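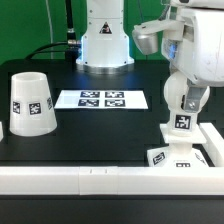
Lostum Small Objects Group | Department of Applied Perception
Print this page | E-mail this page

4.2 The cup, the sheet and the table

Figure 4. A white cup with square tags on its side and a sheet of paper with its markers set two by two, on the black tabletop.

I'll start with the cup, as it gave me far more bother than the paper did. We call it a cup and so will I, although it stands with its wide end down and its open mouth at the narrow end, and every visitor to the lab has called it a cone (Radosław Głowacki still does, and his notes have "cone" all the way through). It's a plain white thing with black-and-white tags on its side. The trouble with putting a flat square on a curved side is that it stops being a flat square! Seen face on, a tag looks fine. Seen near the edge of the cup it's squashed into a thin strip, and I spent most of September finding out how thin a strip I could still read. 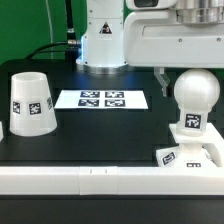

Upendo Shirima's advice was to forget about the edge tags and trust the one nearest the middle. I tried that first and it worked well enough until the cup was turned so that two tags were sharing the view and neither was properly in front. After that I kept every tag I could read and gave the slanted ones less say in the answer. The weights are the ones from the Druvau note, unchanged – I did fiddle with them for a while and ended up back where I'd begun.

The sheet is much kinder. It's ordinary white paper lying flat, and its markers sit in a neat square, so if one is hidden the others will usually do. My only real complaint is with paper itself. Corners lift, and a lifted corner moves a marker just enough to spoil a reading. Lucimara Pimentel threw out 7 of our 123 readings for this, and I'd have thrown out more.

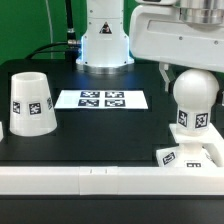 I'm fond of the black tabletop, which has a dull finish and makes the edge of a white sheet very easy to find. Its seams are faint, but our first edge finder picked them up now and then and drew me a lovely long rectangle with nothing in it. Garba Garba cured that by asking for a minimum contrast, and the same setting is used for the green backdrop. Section 4.3 takes up the shadows, which I've left out of all this.

Related items
Kitine: reading tags on curved sides
Grabowska: flat paper and its corners
Zuleica Sales: notes on naming everyday objects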